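Procuro pessoas para arrumar mochilas comigo (inscrições até 2 de abril)

Olá! Estou a juntar gente para a Oficina Cornus, que é o nome pomposo que dei às minhas tardes a preparar mochilas escolares em segunda mão. Começou na sala lá de casa, com a mesa de jantar tapada durante semanas, e agora temos um espaço a sério no rés do chão da Casa Tamora, com bancada, prateleiras e uma torneira que pinga (já me habituei).

O plano para este ano é deixar 144 mochilas prontas até ao fim de agosto, antes de recomeçarem as aulas. Sozinha não chego lá nem que durma na oficina, por isso procuro 5 pessoas para trabalhar comigo 4 horas por semana. É participação voluntária, sem salário, mas pago os transportes dentro da cidade e o lanche é sempre por minha conta.

O que se faz

Cada mochila chega num saco com outras tantas e a primeira coisa é abrir os fechos todos, até aqueles bolsinhos que parecem decorativos. Encontra-se de tudo: lápis roídos, bilhetes dobrados em oito, uma vez uma sanduíche que prefiro não recordar. Depois sacode-se, escova-se por dentro, experimentam-se os fechos e puxam-se as alças com vontade, que é o que as crianças vão fazer logo no primeiro dia. As que precisam de costura vão para um cesto à parte e trato eu delas.

A seguir vem a parte de que mais gosto, que é encher! Caderno atrás, estojo à frente, coisas pequenas no bolso de fora. Há uma folha colada na parede com a lista por idades, não é preciso decorar nada.

Quem procuro

Gente paciente, com mais de 16 anos, que não se importe de estar de pé e que goste de conversar (ou que aguente que eu converse, também serve). Não é preciso saber coser. Se souber, diga logo na mensagem, que eu faço uma festa!

A bancada

Trabalhamos uma mochila de cada vez, deitada no tampo. O nosso é manchado de verde-azeitona e bege, com painéis floridos a fechar três dos lados, e adoro-o. Calhou ficar na fotografia uma mochila cor-de-rosa, de bolso redondo à frente, com uma caixa clara de cantos arredondados no canto de trás.

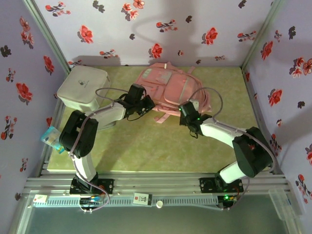
Como se inscrever

Escreva duas ou três linhas a dizer quem é e que tardes tem livres, e deixe a mensagem na receção da Casa Tamora ou na caixa de comentários desta página. Não quero currículos, a sério. Respondo a toda a gente, às vezes com uns dias de atraso, e depois combinamos uma visita para ver o espaço e experimentar uma mochila ou duas. Traga roupa que possa apanhar pó.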